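Gasser folding screen, four months on

I'll admit I bought the Gasser screen out of desperation. Our flat in Trastthorpe is one long room with a kitchen at the far end, and whatever I do, the table in the middle becomes the place where everything lands. Shopping, cleaning bits, drinks, pens, the lot. I wanted something to put behind it so that you wouldn't see the whole muddle from the sofa, and I wanted it not to look like a hospital ward. Woven panels in a pale wooden frame seemed the kindest option, and I'm so glad I went for it!

It cost me £126 from Salleo, delivered, and it turned up in May in a long flat box that two of us could get up the stairs without swearing. There's very little to put together. The hinges were already fixed and all I had to do was screw on the little feet, which took 20 minutes including a hunt for the screwdriver.

What I love most is how it bends. I had pictured a straight zigzag like the one my gran had, but you can set each panel at a gentle angle and wrap the thing round a corner of the table, so it shields the back and one side together. It stands steady like that too. (Pull it out nearly straight and it gets wobbly, so don't.) 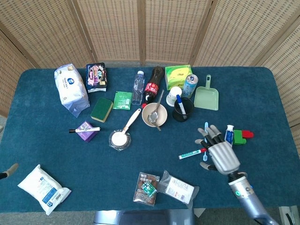

The weave is tight enough to blur whatever is on the other side but it still lets the daylight through, and in the late afternoon you get tiny squares of light all over the floor. My friend Ľubica Machala came round, looked at it for a good minute and went home to measure her hallway. She has since bought the darker one and says it hides her coats beautifully.

I've teamed mine with a teal felt cloth and the colour is lovely against the beige. Felt is a proper crumb magnet, mind you, so I go over it with a lint roller most evenings. It does stop cups and bottles clattering, and a dropped spoon hardly makes a sound, which my downstairs neighbour must appreciate.

Now the grumbles, and there are only 2. Dust gets into the weave and a cloth just pushes it about - a soft dry paintbrush works far better, or the brush end of the hoover on low. The other is that the wood marks easily. I caught one post with a chair back in the first week and there's a dent I can find with my thumb in the dark.

Before this I'd tried the Anis fabric one, which was cheaper and fell over every time somebody opened the balcony door. Facundo Espinoza in the flat opposite has it now and keeps it wedged behind a bookcase, where it seems happy enough.

Would I buy the Gasser again? Yes, and I'm already eyeing up a second for the bedroom, if Salleo get the light wood back in stock.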